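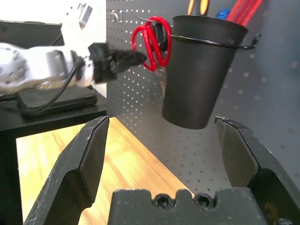

MAKERS & TRADES

She learned to bind books the slow way, and she still laughs about the first one. "It opened exactly once," she says. "Then the spine cracked like a cookie."

That was long before Fetora, the bindery she runs on a side street in Fostport, where she repairs family Bibles, cookbooks and the odd atlas. I stopped by meaning to stay for coffee and left at closing time -- my own battered dictionary under her care, and my head full of thread and glue.

What does she love most? Cookbooks, no question! "People apologize for the stains," she says. "I tell them I'm keeping every one. You can find the good recipes by the butter." One customer brought in a church cookbook of 437 pages, held together with rubber bands, with notes in the margins from three generations. It took her 5 weeks, mostly because she kept stopping to read.
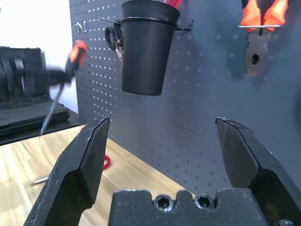
The paste is her own recipe, plain wheat starch cooked until it turns glassy, and she gets quite worked up about it. "Cook it too fast and you get lumps, and then you'll be feeling those lumps through the cover forever," she says. She sews with linen thread, waxed by hand, and she won't be hurried at the press. A book goes in on Friday and stays there all weekend.

She reckons she has mended about 1,000 books by now. Does she ever turn one down? "Only if it doesn't need me," she says. "A loose page isn't a broken book. I'll show you how to tip it back in and send you home."

Her evening class starts up again in October, and beginners sew a small notebook on the first night. I've already signed up -- and I'm bringing my grandmother's pie book with me.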